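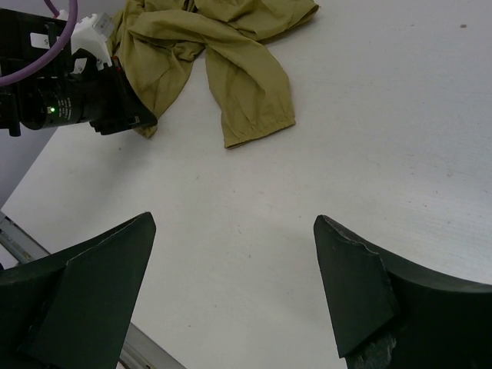
Fig. 1. Garment with a gathered, elasticated cuff.

Week 8 notes: Sleeves, cuffs and where the fullness goes

Hi all. These are the notes I promised on Sunday, typed up from my scribbles, so forgive the jumps. If you missed class, read this with the chapter on sleeves open next to you and you should be fine for the quiz.

We started with the big question of the unit: why do sleeves end the way they do? A sleeve is a tube, and a tube has a problem at the bottom. It has to be wide enough for a hand to go through and narrow enough that it doesn't drag in your soup. Every cuff you've ever worn is somebody's answer to that.

Answer one is the slit and button. You cut an opening, finish the edges (the placket), sew on a stiff band, and close it. It looks sharp and it takes forever to make. When I worked in the sample room at Feltine, plackets were the thing new people got stuck on, and I was stuck on them for most of a winter. You have to clip right into the corner, to within a thread of the stitching, and if you go one thread too far you've got a hole and a ruined sleeve. I still hold my breath when I do it.

Answer two is the knit rib. Sweatshirts, bomber jackets, kids' pajamas. The rib stretches because of how the knit is built, so there's no opening at all. Cut the rib shorter than the sleeve edge and stretch it to fit as you sew. My rule is to start at 15 percent shorter and test on a scrap, because ribs vary like crazy. The Skukel rib we have on the shelf is springy and bounces right back. The Kovby one is softer and will bag out if you're stingy with the reduction. Please label your scraps!

Answer three is elastic, and this is where we spent most of the hour. There are three ways to get it in there:

Casing. Fold the edge up, stitch it down, leave a gap, thread the elastic through with a safety pin, close the gap. Easiest to repair later. The elastic can twist inside, so catch it with a few stitches at the seam.

Direct. Elastic gets stretched and sewn straight onto the fabric. Fast, strong, and very hard to unpick. Mark both the elastic and the sleeve edge in quarters before you start and match the marks. Do not try to eyeball it. I have tried to eyeball it.

Shirring. Several rows of stitching with thin elastic thread in the bobbin. Wind the bobbin by hand, loosely. The first row will look like nothing happened and you'll think you did it wrong - keep going, it pulls in more with each row, and a shot of steam at the end draws it up further.

Now, ease versus gather, since I got the same question from both sides of the room. Both mean fitting a longer edge to a shorter one. With ease, the extra disappears and the seam looks smooth. With gathers, you want to see it. The top of a tailored sleeve is eased and the bottom of a peasant sleeve is gathered. Same basic move, different amount of extra cloth, and the cloth itself gets a vote. Wool will ease beautifully because you can shrink it with steam. A tight poplin will fight you the whole way and give you little puckers right where everyone looks.

Which brings me to measuring. For an elastic cuff you need two numbers: the wrist, and the widest part of the hand with the thumb tucked in. The elastic has to sit at the first and stretch past the second. Plenty of people only measure the wrist and then can't get the thing on. Also, measure with the arm bent if the sleeve is long! A bent elbow eats up length, and a sleeve that looks perfect standing at the mirror will ride up as soon as you reach for something.

A little history, which I rushed at the end. We looked at the pattern sheet from the Echeverría collection, item 253, the work smock. Look again at how the fullness is handled there: no elastic anywhere, just rows of tiny hand gathers held by embroidery on top. That's smocking, and it gives a surprising amount of stretch. It's a great one to sketch if you still need a drawing for your notebook.

For next time:

Finish all three elastic samples, each on a strip of fabric 12 inches wide. Pin them to a card and write on the card what fabric, what elastic, what stitch length. I don't grade on pretty, but I do grade on labels.

Bring one long-sleeved thing from your own closet that you don't mind turning inside out. We'll pass them around and figure out what order they were sewn in. Older and more worn is better, you learn the most from seams that are starting to give up.

Read the section on sleeve heads, but skip the part on two-piece sleeves for now. We'll get there in a couple of weeks, once the muslin arrives.

Machine 4 is still skipping stitches. Use the one by the window.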